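Textbooks > Automation and Society > Chapter 12

Chapter 12: Learning from a Demonstration Visit

12.1 Before the visit

A demonstration day is the occasion on which most people first meet a robot at close quarters. It is arranged by the host for the benefit of guests, and the guests usually see a short piece of work under conditions the host has chosen. This does not make the visit less useful. It does mean that a visitor should arrive with some idea of what to look for and what to ask.

The present chapter follows one such visit, made in June by a class studying automation in the home. The host was the Narkari works, where a two-armed system known as Mivadeck is shown to schools, trade buyers and members of the public. The control software, Piradix, is developed on the same site. A total of 68 guests attended over the course of the day, and they were admitted to the demonstration room in groups of 12.

Guests were sent a short notice in advance. It asked them to keep behind the marked line, to leave bags at the entrance and to hold their questions until the arms had come to rest. Students preparing for a similar visit should expect rules of this kind and should read them beforehand - the time in the room is short.

The work on show was taken from the kitchen. Household objects suit a demonstration well, as every guest already knows how a plate or a mug ought to be handled and can judge the robot against that knowledge.

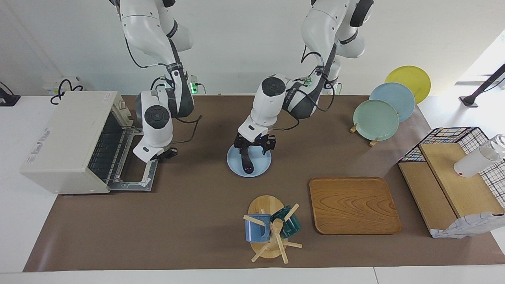
12.2 What to observe

It is natural to watch the gripper and nothing else. A careful observer will also give some attention to the table. Plates, mugs and a toaster oven place quite different demands on a machine. A plate lying flat offers very little edge to take hold of, while a mug on a peg must be lifted clear of the wood before it can be carried away. An oven door has a hinge, and the hand that moves it must follow the path the hinge allows.

The second point to observe is the sharing of work between the two arms. They may act together on one object, or each may attend to a different part of the table. Where both are in use, the space between them has to be managed so that they do not meet. Students should note in their own words which arm moves first and whether the other waits.
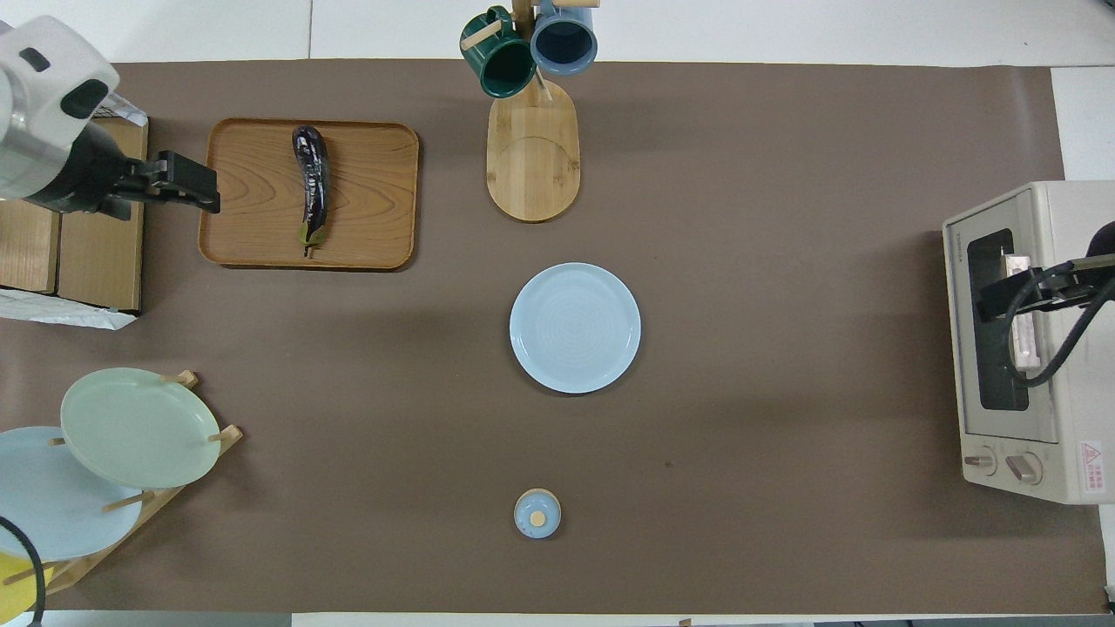
The third point is the surroundings. A wooden tray or a rack for plates gives each object a known place, and a good deal of the difficulty of a task is settled by such arrangements before the robot has moved at all. Visitors who wish to compare two demonstrations fairly should record what was on the table in each, and in what position.

12.3 Questions for the host

The guide at Narkari set aside a period for questions after each session. Those that drew the fullest answers concerned practice and failure. The class was told that 3000 trial runs had been logged for the kitchen work, and that 1185 of these had been stopped early by an operator. Figures of this sort are worth asking for. A single run, however smooth, says little about the next one.

It is also proper to ask who is in charge of the machine during the session, and how it can be halted. The Pascu method of note-taking, introduced in Chapter 11, may be used to set down the replies - one column for what was seen, and a second for what was said.

Related chapters
Chapter 10: Machines in the Workplace
Chapter 11: Keeping a Visit Record
Chapter 13: Safety Around Moving Arms
Chapter 14: Writing a Visit Report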